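Sandwich week, day whatever

Thursday, 25th January. Quick one before I fall asleep on the keyboard.

So we're finally collecting the sandwich demos. You hold the gripper yourself, squeeze the trigger, make the sandwich the way you want the robot to make it later. No arm involved, no joystick. After two months of teleop on the Binar job it feels like cheating. I did 39 today and my wrist knows about it.

Bread is fine. Bread was always going to be fine. Cheese is the problem. Pinch too high and it folds over, too low and the fingers bump the plate, and if you wobble on the way across then that's in the data too and the policy will happily learn to wobble. Branislav Vrabec says I drop my elbow right before I let go. He's right, I watched the replays. Annoying. 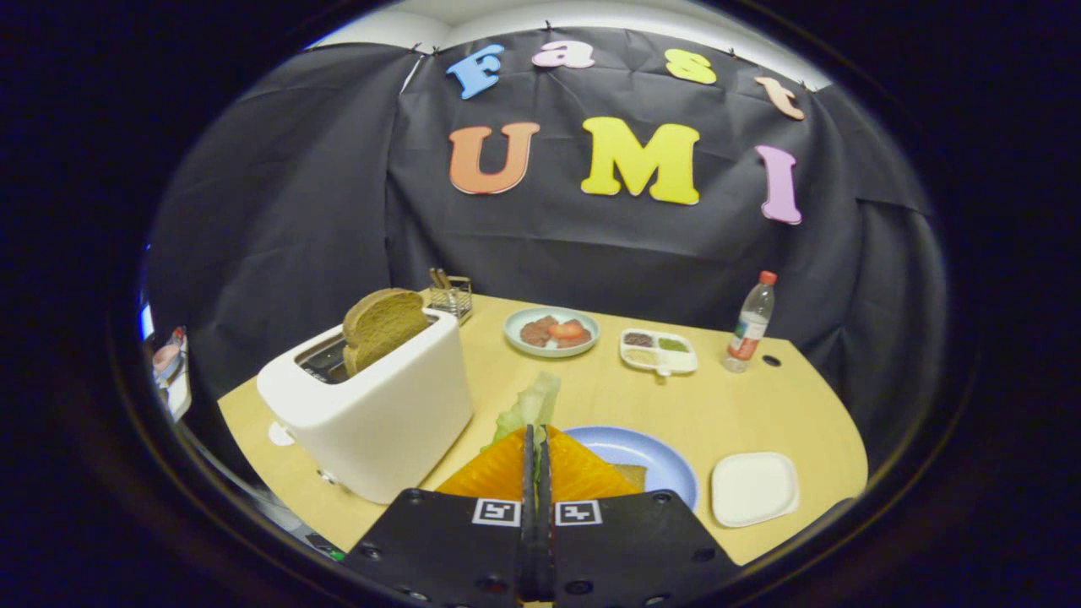

Other thing is speed. I started out going super slow, like I was defusing something, and Branislav made me throw out the first 14. Too many pauses. The robot copies the pauses! It'll just sit there over the plate thinking about its life. So now I try to go at normal lunch speed and plan the grab before I start recording. Helps alot.

Lettuce tomorow. I have tried it exactly 2 times and dont want to talk about it. Comes up fine by the stiff part, then swings around on you.

Total is at 796 good ones across all the steps, counting Branislav's, who is faster than me and a bit smug. We train over the weekend if the Oravec machine is free. Would like the whole thing running by May - more if I get the elbow sorted.

Ok bed. Need to buy more cheese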